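The Case for Fewer Plugs
By Ximena Orozco, Office of Residential Standards, Jaltenard Housing Association 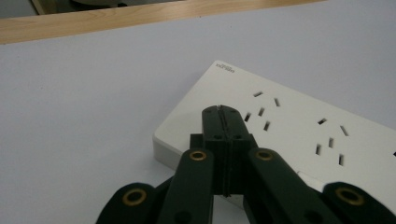
For many years, the electrical standards applied to rental housing in this region were written for households that owned a lamp, a radio and a refrigerator. Those standards have been revised only in small steps, while the number of devices in an ordinary home has grown with every lease. Tenants have met the difference themselves. The white power strip on the tabletop, its outlets set side by side in the top face, has become the usual answer to a question that belongs to the building owner.

The Association manages 166 units in the Besivov district. In 82 of them, the main bedroom has a single wall outlet, generally placed behind the spot where a bed must stand. Residents are told in their lease to avoid extension cords. The instruction is sound, but it asks people to follow a rule that their rooms were never built to support.

Bernd Lindemann, writing in the Association's November bulletin, argued that rewiring should wait until a full renovation is due. His concern for cost deserves respect. Opening walls in occupied homes is slow work, and it disturbs families. Even so, full renovation at our present pace would reach the last unit in 40 years. A tenant who signs a lease today should not be asked to plan on that schedule.

I would propose a more modest rule. Whenever a unit becomes vacant, two outlets should be added to each bedroom before it is let again. The Fernemer building adopted this practice under its previous management, and the work there was completed between tenancies with little delay to new residents.

The Association should also stop treating the number of outlets as a matter of comfort. Our inspection forms record the condition of paint, floors and window locks in detail. They contain no line for outlets per room. That line should be added before the next round of inspections begins.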